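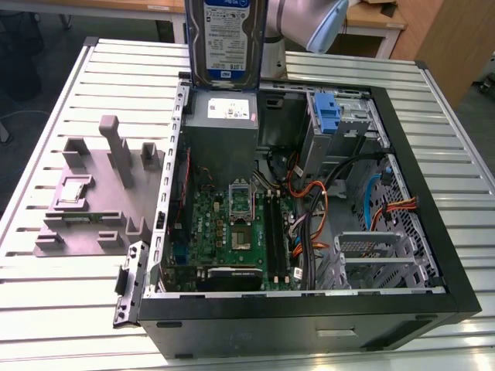

Skorkby, May

How to list your holiday cottage for short stays (the quick version)

Writing this between two changeovers so it's going to be short on polish. People keep emailing me the same questions about getting a place online, so here are my steps in the order I'd do them again. I let two cottages in Skorkby and one flat down in Fakside.

Before you start

Check you're allowed. Town hall first, then your insurer, then the mortgage people if you have one. In Skorkby you need a letting number and it has to show on every listing. Took me 22 days to get mine. Don't open bookings until you have it in your hand. Arben Vasić two doors up did and had to cancel a family of five, not a nice phone call.

Step 1. Measure and write down the boring stuff

Bed sizes. Actual widths, not "double". Number of steps to the front door. Where people park and how wide the gate is. Distance to the nearest shop on foot. Mine is 400 meters and I say so in the second line, cuts the questions in half.

Also: which rooms have a door that closes. Sounds silly. Families with a baby always ask.

Step 2. Photos

Morning, curtains open, lights on anyway. Toilet lid down. Take every room from two corners, plus one of the outside so guests recognize it when they pull up. Skip the close-ups of lemons in a bowl. Do the bathroom even if it's ugly, people assume the worst if there isn't one.

First photo matters most. I used the garden for a year, then swapped to the kitchen table with the view behind it and got more clicks the same week. Try a few.

Step 3. The description

Write it like you'd tell a friend on the phone. Start with who it suits – couples, walkers, two families sharing – then the beds, then the area. Put the bad things in. Church bells at 7 am. Low beam on the landing. Guests who know about the beam don't complain about the beam.

Keep paragraphs short, most people read it on a phone.

Step 4. Set your price

Look at six or seven places near you with the same number of beds. Same dates. Write down nightly price PLUS cleaning fee, becuase some owners hide half the cost in there. Go a little under the middle for your first season until you have reviews.

My numbers for the bigger cottage, if it helps:
Low season 100 a night
Summer week, 7 nights, 840 total
Cleaning included in both
Deposit 100, back within two days of checkout

Step 5. Pick where to list

I'm on Fillgate and Leka. Fillgate brings me more weekend couples, Leka more full weeks. Might be different where you are. Start with one, learn the buttons, add the second after a month or so.

If you use two, link the calendars the same day you open the second one. Export link from the first, paste it in the import box of the second, then do it again the other way round. Both ways!! I only did one direction and got a double booking in my first summer. Lejla Kolev took my extra guests in and I still owe her for that.

Then test it. Block one night on one site, wait, look at the other. If it doesn't show by evening, the link is wrong.

Step 6. House rules and check-in

One page, no more. Arrival time, departure time, pets, smoking, trash days, wifi. Say what happens if they arrive late. I have a key box by the back door and send the code on the morning of arrival, not before.

Tülin Saraç cleans for me and her advice was to have four clear hours between check-out and check-in. Listen to your cleaner. I started with two and it was misery for everybody. Now it's out by 11, in from 3.

Step 7. First bookings

Answer fast. Within the hour if you can. Be ready for the odd question (can the horse stay in the garden – no). Ask for a phone number and the ages of any children so you can get the crib out.

After they leave, write a short thank you and ask for a review once. Just once.

Things I forgot the first time
- spare lightbulbs, and a note of which ones
- second set of keys with a neighbor
- mattress protectors, buy double
- a corkscrew
- the tourist tax form, it's due even in months with no guests

Azra Stojanović wrote in to ask whether you need a separate bank account. Not required here but I'd do it, makes the tax part so much easier in spring. Arben Dumitrescu asked about minimum stays. Two nights in winter, seven in July and August, and I drop it to three if there's a gap left two weeks before.

Will add a bit on cancelation policies when I get an evening free. Sheets are done, got to go.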